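Vomby Workspaces: Frequently Asked Questions

Last updated March 2, 2019

What is a Vomby workspace?

A workspace is a development environment that runs on a server and opens in your browser. It holds your source code, a terminal, an editor and whatever compilers or runtimes your project needs. Everyone on the team starts from the same definition file, so a new developer can build the project without installing anything locally.

Do I need to know containers to use it?

No. If someone on your team has already written a definition file, you open the link and start working. To write your own, you need to be able to read a basic container image file. The starter templates cover Java, Python, Go and Node.

Which browsers are supported?

Current releases of Chrome, Firefox and Safari. Edge works for editing, but pasting into the terminal is unreliable. We are tracking that problem and do not have a fix date.

How many workspaces can I run at once?

The free plan allows 3 running workspaces. Stopped workspaces do not count toward the limit. Team plans are limited by total memory, and your administrator can see the current usage on the Capacity page.

What happens when I close the tab?

The workspace keeps running for 17 minutes, then stops. Files in the project folder are kept. Anything you installed by hand outside that folder is lost the next time the workspace starts, so add those packages to the definition file.

Can I use my own editor?

Yes, over SSH. Turn on remote access in the workspace settings and copy the host line into your SSH config. Debugging through a local editor works for Java and Node. For Go you need the Westov plugin, version 4 or later.

What is Westov?

Westov is the plugin layer. It used to be a separate download and was merged into the main install in February. If you still have the old package, remove it before upgrading. Having both causes a port conflict at startup, and the log message only says "address in use."

Can I host Vomby on my own cluster?

Yes. You need a Kubernetes cluster with dynamic storage and an ingress controller. The installer is called Rezende and runs from the command line. A first install takes some 5 minutes once the images are pulled. Single-node clusters are fine for testing.

Does Rezende handle upgrades?

It does for minor releases. For a major release, export your workspace definitions first and import them when the upgrade finishes. Running workspaces must be stopped.

Where is the source code?

The server, the editor and Rezende are open source. The billing module is not. Valeriano Quintana maintains the contributor guide and reviews first-time pull requests. Please open an issue before starting on a large change. 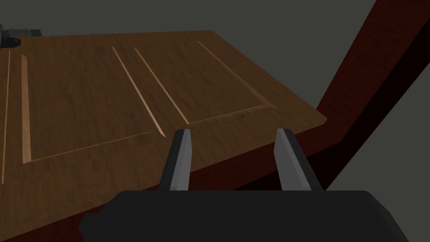 Small fixes, such as typos or broken links in the docs, can go straight to a pull request. Sign your commits, or the automated check will reject them.

How do I move from Ornasari?

Export your projects from Ornasari as archives and choose Import on the Vomby dashboard. Code and environment variables carry over. Saved secrets do not, and you will have to enter them again.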